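Jorbridge Shared Workshop
Two-Arm Bench Group – Minutes, August

Chair: Precious Engelbrecht
Minutes: Seon-mi Chae
Present: 7 members. Apologies received from Van der Merwe.
Opened 6:40 p.m. in the back room.

1. Minutes of the last meeting
Accepted with one correction. The cable order went to Nallora, not Brernow. Seon-mi has changed the copy in the binder.

2. Money
The group has spent 1100 from its share of the build fund. 318 remains until the new workshop year. Precious asked that nobody order parts on their own card and claim later, as happened twice in the spring. Agreed. All orders go through her.

3. Bench and arms
The left arm was re-bolted after the base plate was found to rock. The new plate is thicker and has four extra holes. The right arm has not been touched. Its wrist cable still rubs on the second joint when the arm folds back, and the sleeve on it will need replacing before long. Seon-mi will fit a clip and check it again after an hour of running.

Van der Merwe sent a note asking whether the arms could be moved apart to give more reach at the ends. Discussed. Moving them means redoing the base holes and the calibration, so the answer for now is no. It can come back once the drawer task works.

4. Simulation
Seon-mi reported on the simulated bench. The drawer unit and the shelf are both in, with wood finishes on them, and the lighting is set to soft. She showed renders from two of the virtual cameras.
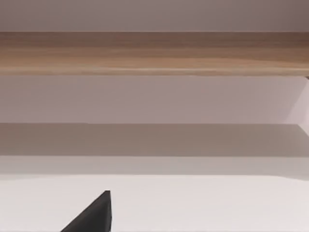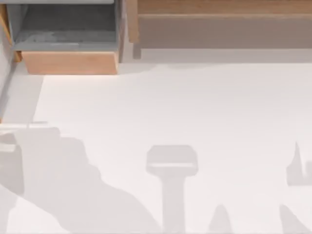

Renders from the simulated bench, August.

Discussion was mostly on camera placement. One member felt the low camera is too close to be much use for planning and should be backed off or tilted up. Seon-mi would like to keep it where it is until the real one is mounted, so the two can be compared. Left as is.

On shadows, Precious asked if they could be turned off. Seon-mi said they can, and the program runs faster without them, but the real bench has a lamp over it and the arms will throw shadows there too. The group agreed to keep them on for test runs and off for quick checks.

The drawer in the model slides more freely than the real one, which sticks a little near the end. Friction to be raised in the model. Someone suggested waxing the real drawer instead. Both will be done – wax first, then measure the pull with the spring scale, then set the number in the model.

5. Drawer task
The arm completed 27 drawer pulls in the simulation before the program stopped with a joint limit error. The error came from the left shoulder. It may be a wrong sign in the settings file, which was edited by hand after the base plate work. Precious will go through the file line by line.

No pulls have been tried on the real bench. The group agreed that none will be until the stop button is wired to cut power to both arms. At present it cuts only the left.

6. Workshop matters
Sawdust from the table saw is getting into the bench area. A curtain was proposed. Over 60 was quoted for a strip curtain, which was thought too much. A canvas drop cloth on a rail will be tried.

The bench computer is to be shut down at night. It was found running on two mornings.

7. Actions
Seon-mi – clip for right wrist cable; wax drawer and measure pull; update friction in the model.
Precious – check settings file; order sleeve for wrist cable; rewire stop button.
Van der Merwe – to be asked about the drop cloth rail, as he has the long drill bits.

Next meeting in September, same room, 6:30 p.m. Bring your own chair if you can.

Closed 8:05 p.m.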